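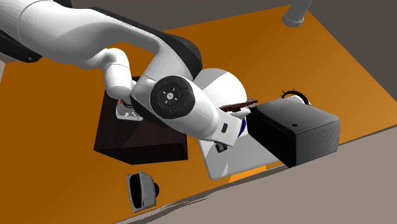 白いロボットアームとオレンジ色の台(CG)

地域政策演習 プロジェクト報告
ヴェルデン・プールは冬も開けておくべきか フリルコットコムの町営プールをめぐる聞き取り

はじめに

プールの話をします。といっても泳ぎ方の話は出てきません。わたしはクロールの息継ぎが右側しかできないので、そっちは期待しないでください。

留学先のフリルコットコム(Flirkotcombe)という町に、ヴェルデン・プール(Velden)という古い町営プールがあります。屋内で、二十五メートルのコースと、隣にぬるい浅いプールがついていて、更衣室のロッカーは鍵がかかったりかからなかったりします。町議会の来年度予算の案に、ここを冬のあいだ閉めるという一行が入りました。本当に一行です。予算書のだいぶ後ろのほう、街路樹の剪定と駐車場の舗装にはさまれて「冬季休館による光熱費の圧縮」とだけ書いてあって、最初に読んだときは素通りしました。

気づいたのは、下宿先の掲示板に「プールを閉めないで」という手書きの紙が貼られてからです。それで予算書を読み直して、あ、あれか!となって、演習のテーマをまるごと変えました(もともとは商店街の空き店舗をやるつもりでした。先生、途中変更を認めてくださってありがとうございます)。

調べたかったのは、ふだん冬に誰がこのプールを使っているのか、閉まったらその人たちはどうするつもりなのか、町のほうはそれをどのくらい知っていて案を出したのか、というあたりです。

調べ方

期間は三か月です。プールの入口と、向かいのカフェ「バッカー」(Bakker)、それから坂の上のトレーネル地区(Trernel)の集会所にアンケート用紙を置かせてもらいました。質問は三つだけにしました。冬にどのくらい来るか。何で来るか(徒歩、バス、車など)。冬に閉まったらどうするか。最後に自由記入の欄をつけました。

最初に作った用紙はもっとずっと長くて、収入の区分とか家族構成とか、教科書に載っていた項目をぜんぶ入れていたんです。同じ班のテイス・ワウテルス(Thijs Wouters)に見せたら「水着で髪が濡れてる人がこれを書くと思う?」と言われて、その場で削りました。あとから思うと年齢だけは残しておけばよかったです。これはまた後で書きます。

戻ってきた用紙は134枚でした。正直、二、三十枚かなと思っていたので、バッカーのレジ横の箱がぱんぱんになっているのを見たときは嬉しくて写真を家族に送りました。

アンケートのほかに、2月3日の土曜日に集会所で開かれた住民説明会にも行きました。パイプ椅子が足りなくて、後ろの人は立ったまま聞いていました。あとは町議会の議事録です。プールに触れているところを過去の分までさかのぼって、100ページ以上読みました。慣れないうちは一日に数ページしか進まず、辞書を引いても出てこない略語が多くて、図書館の人に何度も聞きにいきました。

冬に来ている人たち

町の説明資料には「冬季は利用が大幅に減少する」とあります。これはたぶん間違いではありません。夏休みの子どもたちがいなくなるので、入場者の数だけ見ればたしかに減ります。

ただ、アンケートで見えてきたのは、冬に来る人は同じ人が何度も来ている、ということでした。回答した人の半分以上が「毎週来る」に丸をつけています。夏のお客さんは一回来て、アイスを食べて帰る。冬のお客さんは毎週来て、同じロッカーを使って、同じコースで泳いで、帰りにバッカーでスープを飲む。入場者数では同じ「一」でも、中身がずいぶん違うなと思いました。

自由記入の欄がまた面白かったです。いくつか訳して載せます。

「ひざの手術のあと、医者に歩くより水の中を勧められた。浅いほうのプールがないと困る。」
「夫を送り出してから来る。ここで話す人以外とは夕方まで話さない日もある。」
「夜勤明けに泳いでから寝ると、よく眠れる。」
「正直に言うと、あまり泳いでいない。シャワーが家より熱いので来ている。」
「閉めてもいいと思う。そのかわり夏にちゃんと直してほしい。天井が心配。」

最後の意見のように、冬の休館に賛成する人も少しですがいました。反対の署名を集めている人たちの前ではちょっと言いにくい雰囲気だったので、無記名の紙にしておいてよかったです。賛成の人の理由はだいたい建物の古さで、光熱費のことを書いた人はあまりいませんでした。

どうやって来るか、閉まったらどこへ行くか

いちばん多かったのは徒歩です。次がバスで、車は思ったより少なかったです。トレーネル地区からだとプールまでずっと下り坂なので、行きは歩いて帰りはバスという人がたくさんいました。「徒歩」と「バス」の両方に丸がついた用紙をどう数えるかでテイスと軽くもめました。わたしは両方に数えたい派、テイスは行きだけを見る派で、結局「両方」という区分を新しく作りました。たしかにこれがいちばん読みやすかったです。

閉まったらどうするか、の答えは「たぶん泳がなくなる」がいちばん多く、「隣町のプールに行く」がその次でした。

ここで実際に隣町のプールまで行ってみました。バスを乗り換えていくのですが、乗り換えの待ち時間が長いうえに停留所に屋根がありません。小雨で、風もあって、着いたころにはもう泳ぐ気がなくなっていました。しかも午前中は学校の授業で貸し切りの時間があって、わたしはそれを知らずに行ってロビーで待ちました。時刻表はウェブに載っていたので、これは完全に自分のせいです。でも、ひざの手術をした人に「隣町があります」と言うのは、ちょっと言えないなと思いました。

町の側の話

住民説明会では、町の施設担当の方が最初に資料を読み上げて、そのあと質疑になりました。ちなみにわたしは反対する側の熱気にけっこう引っぱられて会場に入ったのですが、担当の方の話を聞いているうちに、あれ、この人たちも困ってるんだな、という気持ちになりました。

説明によると、ボイラーが古く、冬に水温を保つだけで相当な燃料を使うそうです。替えれば燃料は減る。でも替えるお金をためるには、どこかの支出を減らさないといけない。それで冬を閉める、という順番でした。筋は通っています。

会場から出た質問でいちばん拍手が大きかったのは、「冬に一回閉めて、本当にまた開くんですか」というものでした。担当の方は「その予定です」と答えたのですが、会場はしーんとしました。議事録を読んでいくと、この沈黙の理由が少しわかります。前に丘のほうにあった屋外の子ども用プールが「一時休止」になって、そのまま再開の話が出なくなり、いまは芝生になっているんです。年配の人はみんなそれを覚えていて、説明会でも「芝生の二の舞」という言い方が何回も出てきました。

もうひとつ聞きたかったのは、町が冬の利用者のことをどう調べたのかです。終わってから担当の方をつかまえて聞いてみたら(緊張して敬語がめちゃくちゃになりました)、使ったのは月ごとの入場者数で、誰がどのくらいの頻度で来ているかという資料はないとのことでした。回数券の記録も、売れた冊数しか残していないそうです。うちのアンケートの話をしたら、まとまったら送ってくださいと名刺をもらいました。社交辞令かもしれないけど、もちろん送ります!

考えたこと

開けるか閉めるか、の二択で話が進んでいるのがもったいないと感じました。アンケートには来る時間帯の質問を入れていないのですが、自由記入を読むと朝と昼前の話がやたらに多いんです。それなら冬は朝から昼過ぎまでだけ開けるとか、浅いほうだけ残すとか、あいだの案がありそうです。

説明会でも似た提案をした人がいて、担当の方の返事は「水は夜だけ冷ますというわけにいかないので、開館時間を短くしても燃料はそれほど減らない」でした。なるほど、です。人件費は減るけれど燃料はあまり減らない。でも浅いプールだけにする案については「試算していません」という答えだったので、ここはまだ話す余地があると思います。水の量が全然違うわけですし。わたしは設備の専門家ではないので、これ以上は言いません。

あと、バスの問題は予算書ではまったく別の章に入っていて、担当の課も別です。プールを閉めて隣町に行ってもらうなら、バスの乗り換えがどうなっているかは同じ話のはずなのに、資料のどこにもつながりが見当たりませんでした。議事録でも、バスの話をする日とプールの話をする日は別々です。読んでいて、ここがいちばんもやもやしました。

うまくいかなかったこと

まず、年齢を聞かなかったこと。説明会で「利用者は高齢の方が中心ですか」と逆に質問されて、答えられませんでした。見た感じではそうです、としか言えず、くやしかったです。

それから、用紙を置いた場所がかたよっています。プールの入口に置けばプールが好きな人が書くに決まっています。プールに行かない人、行けない人が冬の休館をどう思うかは、この報告からはほとんどわかりません。集会所に置いたのはそのためだったのに、集会所の箱に入っていた分もほとんどが泳ぐ人でした。スーパーの前で直接聞くことも考えたのですが、店の許可をとるのに手間どっているうちに期間が終わってしまいました。

翻訳にも自信がないところがあります。自由記入の手書きはかなり読みにくく、テイスと二人で虫めがねを使って読みました。どうしても読めなかったものは引用に使っていません。わかったつもりで間違えているものもあるかもしれないので、原文の写しを付録につけます。

これからの予定

予算案の採決はまだ先で、議会がもう一度説明の場を設けるかどうかも決まっていません。集計表は表計算のファイルにして、町の担当の方とバッカーの店主さんに送ります。店主さんには集計を店の壁に貼りたいと言われているので、大きい字の版も作っています(円グラフはやめて棒グラフにしてくれ、だそうです)。

演習としてはこの報告で区切りですが、6月まではこの町にいるので、年齢と時間帯を足した短い用紙をもう一度配れないか、テイスと相談しているところです。回数券はまだだいぶ残っているので、それまではわたしも泳ぎに通います。

付録
一 アンケート用紙
二 自由記入の原文の写し
三 集計表(「徒歩とバス両方」の区分を含む)
四 住民説明会のメモ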